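Kleinteile auf weißem Tisch – Datenkarte

Stand: 22. Januar 2026
Zusammenstellung: Rosalinda Malabanan
Rückfragen und Korrekturen: Hubert Strebel
Projektname: Mudine

Inhalt

Mudine sammelt Aufnahmen von kleinen Gegenständen, die auf einer Tischplatte liegen, angehoben und wieder abgelegt werden. Die Sammlung umfasst 2.142 Abläufe, aufgeteilt auf 25 Ordner. Jeder Ordner gehört zu einer Zusammenstellung von Gegenständen und enthält eine Textdatei mit den Bezeichnungen.

Gegenstände

Vertreten sind vor allem blockförmige Teile und flache Geräte. Die Oberflächen unterscheiden sich stark: rau und dunkel, glänzend schwarz, zerknitterte Alufolie. Die Folie spiegelt in vielen kleinen Flächen, was bei der Umrissmarkierung Mühe macht – in Zweifelsfällen gilt der äußere Rand der Folie.

Tisch und Raum

Der Tisch hat eine weiße Platte. Leichte Gebrauchsspuren wurden weder entfernt noch retuschiert. Schreibtisch und Stühle im Hintergrund sind nicht annotiert.
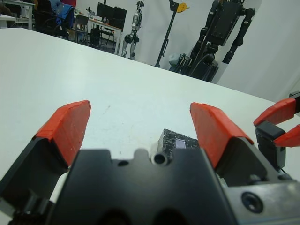
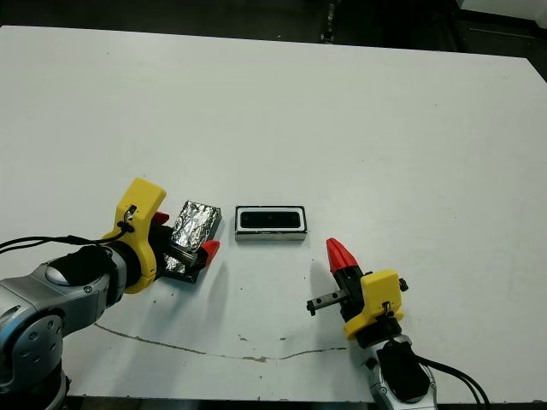
Bezeichnungen

block_dunkel: dunkler Block mit rauer Oberfläche und kleinem hellem Etikett
block_folie: in Alufolie gewickelter Block
geraet_flach: flaches, rechteckiges Gerät mit schwarzem Feld
unklar: Gegenstand zu mehr als der Hälfte verdeckt

Aufschriften werden nur übertragen, wenn sie ohne Vergrößerung lesbar sind. Sonst bleibt das Feld leer.

Bekannte Mängel

In 13 Abläufen fehlt die Bezeichnung des zweiten Gegenstands. Die Ordner aus dem September verwenden noch »folie« statt »block_folie«. Beides wird mit der nächsten Fassung bereinigt.

Nutzung

Weitergabe innerhalb des Projekts ist frei, außerhalb bitte vorher bei Hubert Strebel anfragen.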